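Saturday, January 1, 2022

Play kitchens, potato wedges and a very slow summer

Happy New Year, all! It's 31 degrees here, the cricket's on in the other room, and I've spent the first morning of the year thinking about pretend food. Such is my life now.

If you've been reading since July you'll know I've been helping Ruxandra Dobre put together the pretend cooking corner for the Stadutlow toy library. I say helping. Ruxandra does the spreadsheet and I turn up with bags of stuff from the op shop and say "what about this one?" until she gives in. We've now got enough for three kits, and I wanted to get my thoughts down before school goes back and I forget everything.

The big decision was colour. I was all for the bright primary plastic we had when I was little, and Ruxandra wanted everything soft and a bit grown-up looking. She won, and I've come around completely. Pale green and a greyish lavender on a white table look lovely, and then the food does all the shouting.
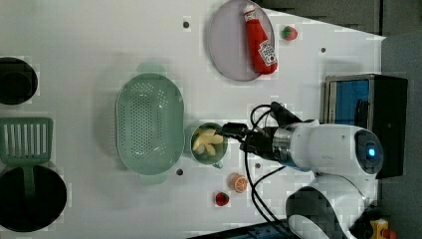 Wedges in the little green cup, sauce on standby.

I'm very fond of that colander. It's a big oval one in mint green with a little handle on each side, and it's a good size for small hands to hang on to. My niece has one a lot like it at home and it has been a colander for maybe ten minutes of its life. Mostly it's a boat. Sometimes it's a hat, and on Boxing Day it was a bed for a sock. You can't really argue with a toy that gets used for everything.

The wedges are another story. Are they potato? Are they apple? I've gone with potato on account of the sauce, but Judite Bragança (who runs the Monday playgroup and has opinions) is firmly on team apple. We put it to the kids and got told they were cheese. Fair enough!

What I like is that they're small and there's a decent pile of them, so there's something to scoop and tip and share out. One big plastic roast chook gets carried around for a bit and then dumped. A cup of little pieces gets served, eaten, spilled, picked up and served again, and you can drink most of a cuppa while that's going on.

Then there's the fruit. There's a strawberry with its green leafy top, and the cut orange with the segments showing. I do love a halved orange. The kids at Judite's always want to know where the other half went, so if you're putting your own kit together, my tip is to keep both halves in the same bag. We have lost so many halves. I paid 5 dollars for a mixed bag of fruit on Baptista Street last winter and came home with three half lemons, none of them matching.

The tomato sauce was the thing we went back and forth on. Ruxandra thought a proper-looking red bottle might end up being squeezed over the carpet in hope, and I thought kids would go straight for it because it's the thing they know from their own table. I think we were both right. It gets picked up first every single time — before the fruit, before the plates, before anything — and it does get pointed at the carpet.
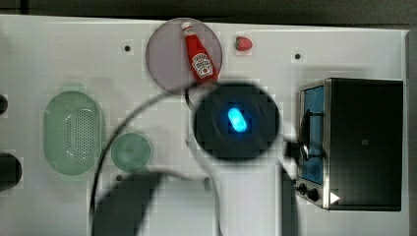
We've also been talking about how much to put out at once. My instinct is always to tip the whole tub onto the table, and it's a terrible instinct. With everything out they just rummage. With one plate, something to drain things in, a little bowl or cup and a few bits of food, they get on with making somebody's lunch. I'd love a toaster oven in every kit too, since warming things up is half the fun of a kitchen, but they take up a fair bit of table and the tubs we bought from Nindo are not deep. Ruxandra has suggested one "big appliance" that families borrow separately. I've suggested bigger tubs. We're leaving that until she's back from her sister's.

Packing up goes like this at the moment: plates flat on the bottom, colander on top, small food inside the colander, bottle down the side. The strawberry goes wherever there's a gap and is therefore always the last thing found. I've started putting the tiny pieces in a zip-up mesh bag and it's saved me a lot of crawling under shelves.

Still on the hunt for a second lavender plate, if anybody spots one. I'm also after wooden spoons (short ones!) and a tea towel or two that nobody minds getting chewed. Drop me a comment, or leave them with Judite on a Monday once playgroup starts up again.

Right, somebody's just yelled from the other room, so I think there's been a wicket.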